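Home Automation
October | By the Nalcombe desk

Chore robots still stall at the cupboard door

Can a machine put the dishes away yet? Preditz, which builds software for single-arm home robots, gave its system 2,000 practice runs on kitchen tasks and then logged 263 unassisted attempts in a test apartment in Prillitholm. Wiping a counter went well. Opening a cabinet did not – the arm finished that job in 9 percent of tries.

Force is the main limit. A person feels a door start to give and adjusts the pull. The Preditz arm estimates the same thing from motor current, and the reading lags.
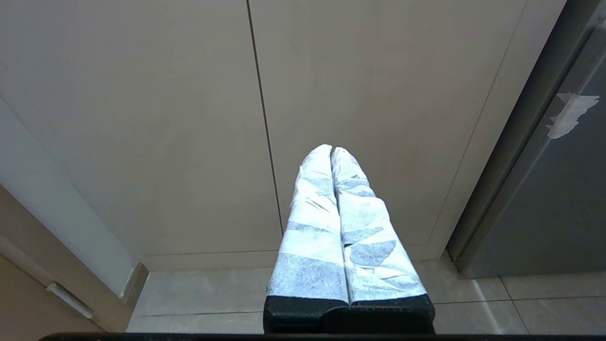

Cabinet doors are hard for a two-finger gripper when they offer little to hold. Caron, which supplies arms to Preditz, treats the fingertip as the part most worth redesigning. With two beige panels meeting at a thin dark seam, the rounded tips of the wrapped fingers have a narrow target. Software must first find the line, then decide which side moves. Caron lists the arm at $2,229 without the gripper, and its next fingertip is due for trials in the same apartment.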